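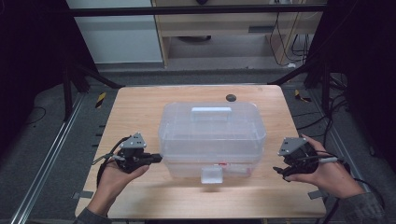 Gashaw Bead Exchange — Frequently Asked Questions

How does the exchange work?
You mail us beads you no longer want, we sort and grade them, and you get credit to spend on beads other members have sent in. One credit equals one gram of standard glass. Metal, stone and vintage beads are graded separately.

Do I have to be a member to send beads?
Yes. Membership is free, but we need an account to put the credit on. Sign up first and write your member number on the packing slip.

What do you accept?
Glass seed beads, pressed glass, lampwork, stone, metal, wood and bone. Crimps, clasps and jump rings are fine if they are bagged apart from the beads.

What don't you accept?
Plastic pony beads, anything painted with nail polish, broken strands of costume pearl, and beads still strung on elastic. Please cut them off first.

Do the beads need to be sorted?
By material, yes. By color, no. Mixed colors of the same size earn the same credit as sorted ones.

How much can I send at once?
The limit is 1000 grams per parcel. You can send more than one parcel, but put a separate slip in each.

How should I pack them?
Zip bags inside a padded box. Tape the bags shut. Envelopes split in the sorting machines, and we can't give credit for beads that don't reach us.

Will I get my containers back?
No. If you want to keep your storage boxes, move the beads into bags before mailing.

How long does grading take?
Usually two weeks. March is our busiest month and it can take four. Bethel Ejigu does all the stone grading, so parcels with a lot of stone wait a little longer.

I disagree with my grade. What can I do?
Write to Nahom Mamo within 30 days and give your parcel number. We keep a sample from every parcel for that long. A second grader looks at it and their decision is final.

Does credit expire?
After two years with no activity on the account. Sending a parcel or placing an order starts the clock again.

Can I buy beads without sending any?
Yes, from the Rilier shelf only. Those are beads we bought ourselves, currently 165 kinds. Member beads can only be paid for with credit.

When is new stock listed?
Friday at 10 a.m. Small lots go fast — if something is in your cart but you haven't checked out, it isn't held for you.

Can I give credit to someone else?
Yes, in any amount, from your account page. It can't be exchanged for cash.

Can I drop beads off in person?
By appointment. Email Etenesh Gebremichael to set a time. There is parking behind the building.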